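26th June, quick one before the shop opens. Candela Arroyo

# Setting up a shoe holder rack so people can find their size

Did this for the Lornar corner and got asked twice how, so writing it up. Takes an hour if you don't stop to reply to messages. I stopped.

## What you need

- rack or shelf unit, wiped
- shoe-shaped holders, same make if you can (mine are Vamach, old stock)
- a table close by for sorting
- dry cloth, pencil, masking tape

## 1. Clear a sorting surface

Table first, always. Pull it out from the wall so you can get to both long sides. Wipe, dry, nothing left on it. A bright color helps more than you'd think, black parts show up right away and you don't lose the little ones.

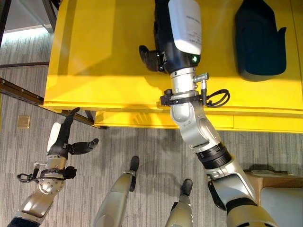 *Yellow table on the gray striped carpet. Sorting happens up top.*

Carpet underneath is good too. Dropped holders don't crack. Bad for finding screws though, so keep screws in a cup.

## 2. Sort before you hang

Tip the holders out and make 2 piles: good, and needs a look. Check the tabs. A bent tab means the holder leans and the shoe slides forward. Warm it in your hands, press it back, leave it overnight. If it's cracked, bin it. Don't glue, I tried in Febuary and it lasted 9 days.

Spares go in the Hashemi box, code 256 on the lid. Write down what you took.

## 3. Fill the front row

Work left to right. Push each holder in til it stops, then give a small tug. If it moves, take it out and start again, don't force it.

Same height all along. Step back and squint, crooked ones jump out.

## 4. Mark a starting point 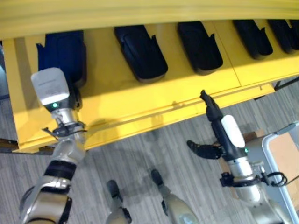
Sizes go up from the left, smallest pair first, and people still start in the middle if you let them. So use an odd color as the marker. The navy one at the far left does that job, next to the black ones it reads as "start here" without a sign. Tape labels peel off anyway. If you only have black, a strip of tape on the first tab will do for now.

## 5. Load and test

3 pairs first, not the whole lot:

- one light (sandal, flat)
- one sneaker
- one heavy boot

Leave them ten minutes. Anything sagging, back to step 3. Then fill the rest.

Vudotis wall rails are a differnt fitting, none of this applies. Will do those seperately when I get a free morning.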